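Speaker notes: Looking after heavy knits at home
Session 5, after the morning tea break. Keep to time, Senad Vidmar has the room straight after.

Slide 1. Title
Introduce self. Thank Ilham Tawfik for the block of wool samples at the back. Questions at the end, except on moth damage, which Zdenka Milošević is covering in her own session.

Slide 2. Scope
Talk covers folding and storing of cabled knits. Washing is in the handout. Dyeing and repair are out of scope.
Definition for anyone new: a cable is made by crossing stitches over their neighbours. The crossing pulls the fabric in sideways and adds thickness. A cabled jumper weighs more than a plain one of the same size in the same yarn.

Slide 3. Why not a hanger
All the weight goes onto two points at the shoulder. The seam stretches first, then the top of the sleeve. A padded hanger spreads the load a little and slows the process. It does not stop it.
My own test piece, the grey Griso pattern, weighs 813 grams. Pass it around here. Ask people to hold it by the shoulders, then flat across both forearms.

Slide 4. Laying out
Use a surface larger than the garment with the arms out. A bed is usually the only one in the house. Smooth the sheet first.
Neck to the head of the bed, front side up. Run a flat hand down the plain bands between the cables, never across the cables themselves.

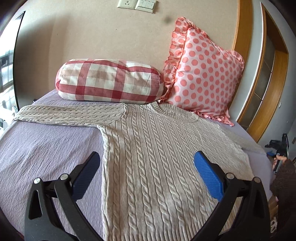 Set the sleeves next. They should leave the shoulder without a twist, and the cable on the sleeve is a good guide: if it spirals, so does the sleeve. Check the side edges. Cabled fabric tends to roll at the sides and should be eased flat before the first fold. Do not pull on the neck ribbing. It needs its stretch.
Pause. Someone always asks about buttons. Cardigans get buttoned top, middle and bottom only.

Slide 5. The fold
Two methods in common use.
Square fold: sleeves across the back, sides in, bottom up to the neck. Compact, suits a deep shelf. Puts a hard crease across the cables at the halfway line.
Long fold: sides brought in lengthwise so the piece becomes a band, then rolled or laid over a rail shelf. The creases run the same way as the cables and show less. Takes more shelf length.
I use the long fold for anything bulky, including throws. Hrvoje Kneževič prefers the square fold and will probably say so.

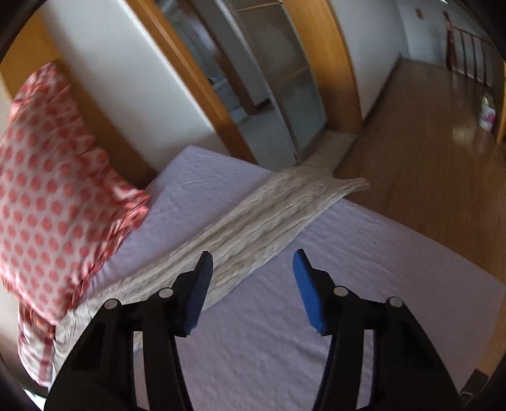

Cream knit in a long band, cable-like, ridges running lengthwise.

Slide 6. Shelf and box
Heaviest at the bottom. No more than 5 to a stack. Cotton bag or lidded box, no sealed plastic for long storage. Acid-free tissue inside the fold if the piece is going away for the season.
Refold on a different line halfway through storage. I do mine in November.
Both box types on the table, Hita and Leka, are there for size only. No recommendation intended.

Slide 7. Results from the shelf trial
Run by Živko Kos and me, 55 garments, one summer. Read the table from the left. Square-folded pieces needed more steaming before wear. Long-folded pieces took up more shelf. Hung pieces grew in the body and sleeve.
Limits: mixed yarns, one house, no control for age. Say this before someone else does.

Slide 8. Handout and questions
Washing sheet, fold diagrams, weight chart. Spare copies beside the Ima yarn cards.
If short of time, drop slide 6 and go straight to the table.
Collect the test piece before leaving.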